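Gripper Comparison Bench: Frequently Asked Questions

Tillura test group. Maintained by Ashok Kashyap. Last edited 18th February.
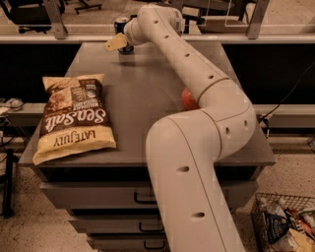

Which grippers are covered by the comparison?

Two parallel grippers are in the current round: the Alano with flat rigid fingers and the Bhatia with compliant fingers. Both mount to the same wrist flange through the same adapter plate, so the arm, controller and camera settings carry over unchanged. A suction tool from Zivon is scheduled for March and will be reported on a separate page.

How many trials does each gripper get?

Each gripper runs 200 trials, split into blocks of 20. Object positions are changed between blocks from a printed layout sheet, and both grippers see the same sheets in the same order.

What counts as a successful grasp?

The object must leave the surface, reach the hold height of 100 mm and stay there for 4 seconds. A grasp that slips and is recovered by the controller within the same attempt is logged as "recovered" and reported in its own column. We do not add it to the success total.

Why use grocery items instead of machined test blocks?

Blocks are good for repeatability and we still use them for calibration. They say little about bags. A chip bag changes shape when the fingers close, and the width reading at contact can differ a lot from the width at lift. Cans are the opposite case: stiff, smooth and easy to tip if one finger touches early.

Does a crushed or dented item fail the trial?

It is scored as a grasp success with a damage flag. The flag is set by the operator after inspection. Seema Awasthi has asked for a graded scale, and a draft is being tried on the bag trials only.

How is grip force set?

Force is set per object class in the controller profile and is not tuned during a block. If a profile is changed, the block is restarted from trial one. The same nominal value does not produce the same fingertip force on both grippers, so each profile is checked against a load cell before use.

Can the arm speed be raised to shorten a block?

Not for comparison runs. Approach speed affects how often light objects are pushed before the fingers close, and the effect is larger with the rigid fingers. Speed tests are stored under their own run type.

Which camera views are recorded?

The head view is recorded on every trial. It gives good coverage of the work surface but loses the object when the forearm or wrist passes in front of it – this is most common with small round items behind the upper link. A wrist view was tried and dropped from this round because the cable limited wrist rotation.

How is a blocked view handled in the logs?

If the object cannot be seen at finger closure, the trial is marked "occluded". The grasp result still counts. The pose error field is left blank and the trial is excluded from the pose statistics.

Do I need to recalibrate after swapping grippers?

Yes. Run the tool center point routine, then the short touch-off check on the calibration block. The adapter plate has dowel pins, but the two grippers differ in finger length and the stored offset from one will drive the other into the table.

Where do I report a bad trial?

Add the run number and trial number to the exceptions sheet with a short note. Do not delete the recording. Ashok reviews the sheet before results are merged.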